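SPEAKER NOTES - "The drawer with the cables in it"
Pendarora Library, downstairs room, March 6, 2023
Dzifa Kyei
(my copy, dont hand out. Handout is the one-pager, Ayman has the stack)

BEFORE START
Water. Clicker. Phone off, off, not silent.
Ask Ayman Bennani to get the lights, switch is behind the door.
If the projector sulks, start on the cable story and let him fix it. No apologising for five minutes like at Makus.

OPEN
Hello, thanks for coming out. Name. I've been helping people sort out flats and garages since I left Nowakowski, mostly garages lately.
Hands up who has a drawer with cables in it. Wait. Hands up who knows what all of them are for. Wait longer.
Tonight is small stuff. Not the attic, not your mum's china. Cords, tubs, instruction sheets, cloths still in the packet. Stuff that has no room of its own in the house so it moves about.
Say early: I don't care how much you keep. Renata Jasińska came to the September talk and has 1,000 buttons, in jars, sorted by colour, and I wouldn't touch one of them.

PART 1 - GET IT ON A TABLE
Not the floor. You'll sit down on the floor and start reading old letters.
Kitchen table is fine, trestle is fine, ironing board is NOT fine (tell it quick, the iron, the cat)
One drawer only. Tip it out. Push everything to the far edge and leave yourself the near half to work on.
Pull the cable out first. Cables hold hands with everything else, you can't sort round them.
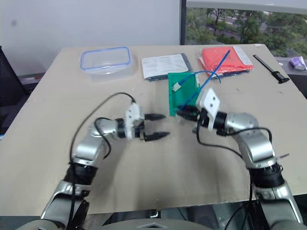 Cables get judged by their ends. Colour tells you nothing, length tells you next to nothing. Find the plug, look at the plug, then go find the hole it goes in. If you can't walk to the hole inside the house, it goes in the "ask" bag. Point at the blue one up on the slide, the way it runs across the table and over the top of the orange-red cloth. Typical. One cord, and it's already lying on its neighbours. Follow it along till you get to the white connector. THAT is the bit you look at. Don't coil it yet, people always want to coil first because coiling feels like tidying.

Then label. Masking tape, fold it over like a flag, write what it's FOR and not what it is. "Hall lamp." "Dad's old printer." Biro fades, use a marker.
Évan Perrin's trick, credit him: snap the label onto the end you'd be holding when you're cross and looking for it. So usually the plug end.
Ask bag gets a date. Next birthday in the house, whoever's, the bag goes to the e-waste drop-off. Check the hours with the front desk before saying them, they changed.

(if someone asks re: resale. Short answer: no. Long answer: still no, you'll have it in the hall till spring.)

PART 2 - TUBS, PAPER, PACKETS
Go slower here, I rushed it last time.

Tubs. The clear food box with a lid. If box and lid are together, keep them together, lid ON. I know, stacking them apart saves space. You lose the lids, every time. Hitar lids don't fit the old Hitar boxes either, ask me how I know.
Good second job for a clear one: it's a drawer inside the drawer. Batteries, fuses, picture hooks. You can see in so no label needed.

Paper. Instruction sheets are flat and they creep under things. One folder. Not one folder per room, ONE. Write the month you bought the thing on the corner. When the thing goes, the sheet goes with it, same minute.
Anything with diagrams, have a look before you bin it, the diagram's usually the bit you can't find again. Words you can look up.

Packets. Cloths, spare covers, anything folded in a plastic bag. Rule is open it or give it. Bags make stuff look new and new stuff feels like money so it sits there. Michalis Kontogiannis had a tea towel set still sealed from his own wedding. He's fine with me telling this. Opened it on the spot and dried a cup.
If you ARE keeping it in the bag, put the label side facing out, so you read it instead of digging.

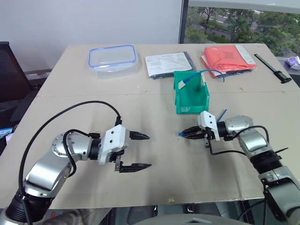 Slide 9: Lidded box, printed sheets and bagged cloth along the back of the table, blue cable further forward.

Leave slide 9 up for the exercise.
Ask the room: in what order would you deal with these? Let them talk to the person beside them, couple of minutes. Walk about. Don't stand at the front looking at them.
Take answers. Someone will say the box first because it's empty and easy. Fine! Easy is allowed. I'd still do the cable, then paper, then cloth, box last, and the box last is so there's something to put things IN by the time you know what you've kept.
Watch for whoever says bin the lot. Be nice.

PART 3 - PUTTING IT BACK
Shortest bit.
Heavy at the front so the drawer doesn't stick. Cables loose-looped, tape flag up. Nothing wound tight round its own plug, that's how you get the split at the neck.
Leave a gap. A hand's width. The gap will fill, so check it when you change the clocks.
If it doesn't shut, something comes out. Don't buy a bigger drawer. (I bought the bigger drawer.)

COSTS ETC if asked
Masking tape and a marker, you've got those. Library has 200 handouts left over from the series so take one for a neighbour.
Garage talk is the next one, room's bigger, sign up on the sheet by the door. Sheet! Put it by the door!!

QUESTIONS
- Mystery keys: always comes up. Same as cables, walk to the lock.
- Old phones: back up first, then ask bag.
- Partner who won't: do your own drawer, shut up about it. Nicer wording needed
- Paint tins: garage talk.

Chairs back against the wall after. Clicker goes back to Ayman.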